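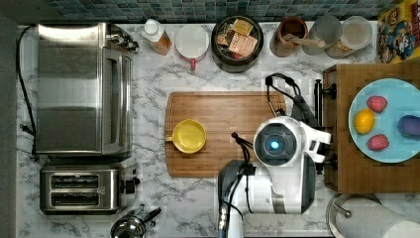

Arm over the cutting board, Idasstead shared workshop.

Call for participants: kitchen arm build. We need 2 people for wiring and motion code, evenings from January.
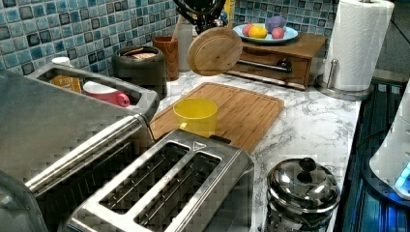

Work covers joint calibration, cable routing and grasp planning. Python required. Unpaid; parts budget is $200 per person.

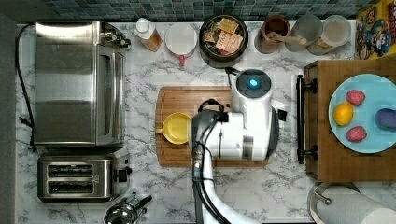
Gripper to the right of the yellow bowl.

Sessions run 25 minutes per task, logged.
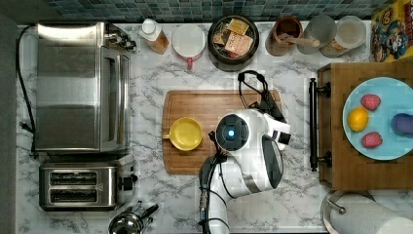 Applicants should be able to read a wiring diagram. First job: reroute the black cables that loop along the arm. Write to Dalia Farouk, bench 1539.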